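Moved my mum's paperwork, email and photos off a dying computer over the past few weeks. Writing down how it went in case anyone else has a parent with 20 years of stuff in one beige box. Thread.

1/ Background. Mum is in Sturwood, I'm a bit over an hour away. She rings when something breaks. In winter the old desktop started taking most of a cup of tea to turn on, then it started turning itself off. She'd been writing cheques again to avoid using the bank site.

2/ First thing I did was nothing to the computer at all. I sat at the kitchen table with her and wrote down what she uses it for. Email, bank, council rates, the library, family history, photos, and one card game. It fits on the back of an envelope. Do this before you look at a single catalogue.

3/ The card game turned out to be the one she cared about most. It came on a disc and the company is long gone. I found something close enough. She says the cards are a bit small.

4/ Backups. I copied the whole documents folder to an external drive, then did it again to a second drive, because the first one was also old. One lives at my place now. If the computer is switching itself off, do this before anything else, and do it in small lots so you don't lose the lot halfway.

5/ Email was the worst part. Her address belonged to Holtham, a small local internet provider, and they closed off old mailboxes for anyone who changed plans. She'd been with them since dial-up. Every account she has anywhere was tied to that address.

6/ What I'd tell anyone: don't use the email address your internet company gives you. Get a separate one while everything is still working, and run both side by side for a few months. We had until January before the old one stopped, so it wasn't a panic, but it was close enough.

7/ We went through her accounts one by one and changed the address on each. Bank first, then the government ones, then power, phone, insurance, the chemist. 45 accounts all up. I'd have guessed a dozen. Half of them were shops she bought one thing from.

8/ The insurance company wouldn't change it online without sending a code to the old address, and wouldn't send the code because the account was "dormant". I was on hold for 137 minutes over two calls. Have the policy number handy and put the phone on speaker.

9/ Passwords. She had a notebook. I know you're meant to be horrified, but a notebook in a drawer at home is fine for someone who lives alone and doesn't travel with it. The problem was that most of the entries were crossed out and nothing said which site they were for.

10/ New notebook, one page per account, in pencil. Name of the site at the top, which email it uses, the date it was last changed. I showed her a password manager and she didn't want it. I've stopped bringing it up.

11/ Picking the machine. She wanted to be able to sit in the front room with it, so a laptop. I set a limit of 800 dollars and we stuck to it. Secondhand ex-office ones are good value and usually built better than the cheap new ones. Expect a few old stickers and labels on the lid.
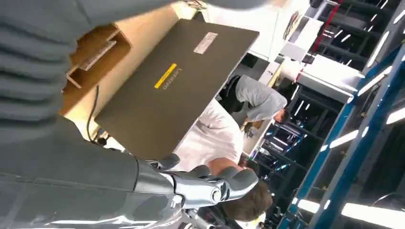

12/ Things to check on a secondhand laptop before you pay: how long the battery holds, whether every key works (type the alphabet), both USB ports, the charger, the hinge. Ask what the return period is and get it in writing. Ask whether it will still get security updates, and for how long.

13/ Memory matters more than the processor for this sort of use. Hers has 8 gigs and it's plenty for email and a browser. I'd skip anything with a spinning hard drive now. The difference is bigger than anything else you can spend money on.

14/ Screen size. I assumed bigger was better. She found the larger one heavy and preferred the slim one with the text turned up. Let them pick it up and carry it across the room before you decide.

15/ Set it up at their house, on their wifi, with their printer. I made the mistake of doing most of it at mine and then the printer wouldn't talk to it. It's a Plakent, so there isn't much help around. Ended up plugging it in with the cable and leaving it that way.

16/ Photos took longer than everything else put together. The same pictures had been copied into three or four folders every time she thought she'd lost them. I tried software for finding duplicates and it wanted to delete things that weren't duplicates. In the end I kept the lot. Storage is cheap and I don't want to be the one who deletes Dad's fishing trips.

17/ She did want some order in them though, so we made one folder for each year and one called "don't know". The last one is the biggest. We do a few when I visit. She can usually work out the year from whose car is in the driveway.

18/ Family history files. If your parent uses one of these programs, look for an export to GEDCOM. It's a plain format that nearly every other program can read. Hers came across with all the names and dates but lost the attached notes, so I printed the notes to PDF as well. Check a few people you know by heart before you trust it.

19/ Scams. We had one proper talk and I wrote a card that sits beside the phone. It says: the bank will not ring and ask for a code, nobody from the internet company needs to get into your computer, hang up and ring me. She has used it twice that I know of.

20/ The old desktop. Don't put it in the bin. The transfer station at Rutherford takes computers for free on certain days, so ring first. I took the hard drive out before dropping it off. Four screws. It's in a drawer with the backup.

21/ Leave the home screen alone once they've learned it. I moved one icon to be tidy and got a call the next morning. It's back where it was.

22/ Costs, since a couple of people asked: the laptop, one new external drive, a longer USB cable for the printer, and petrol. Time was five weekends, and three of those were email and photos.

23/ Still to do: get the library app going, sort out the printer if I ever feel up to it, and go through the rest of the "don't know" folder. Also need to find her bigger cards.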